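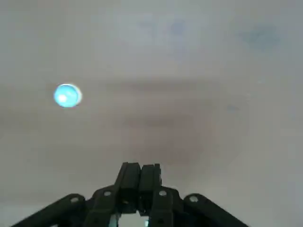 Minutes – Gripper and Arm Comparison

Spring review, held in the lab at 2:00 p.m. in April

1. Last meeting's minutes
Accepted with one fix. The line saying the Nollon fingers had "passed" should read "were run." No pass mark had been agreed at the time.

2. Nollon fingers against Etis fingers
The group went over the log of 1,185 grasp attempts. It was pointed out that only 509 of these used the Etis set, so the two success rates in the draft summary should not sit side by side without the counts next to them. There was also doubt about who decided what a good grasp was. Two operators scored the runs and did not use the same rule for slips. The claim that Nollon is "clearly better on small items" comes out of the summary until the slips are scored again.

One member asked if we were testing the fingers or the controller. Both sets ran on Bistix, but the closing force was changed partway through and the log does not say when. No answer was given.

3. Bench and arms
Both arms stay on the brown table for the next round. 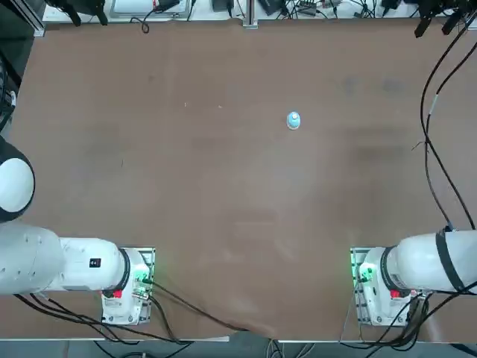 The sales material from Haruna says their wrist camera needs no new calibration after a finger swap. The group would like to see that happen here before repeating it to anyone. Roughly 54 runs were thrown out last month after a swap, and the reason written down was "camera drift" – a guess, as far as anyone could show.

The request to add more test objects was turned down for now. More objects will not help while the scoring is loose.

4. Buying decision
Put off. The quote is good until the end of the quarter, and it was felt that the deadline is the seller's problem.

5. Actions
Write down one slip rule and rescore both sets.
Find the force change in the Bistix settings history, or mark those runs as unusable.
Run the Haruna camera before and after a swap, same object, same start pose.
Take the word "robust" out of the summary.

Closed at 3:10 p.m.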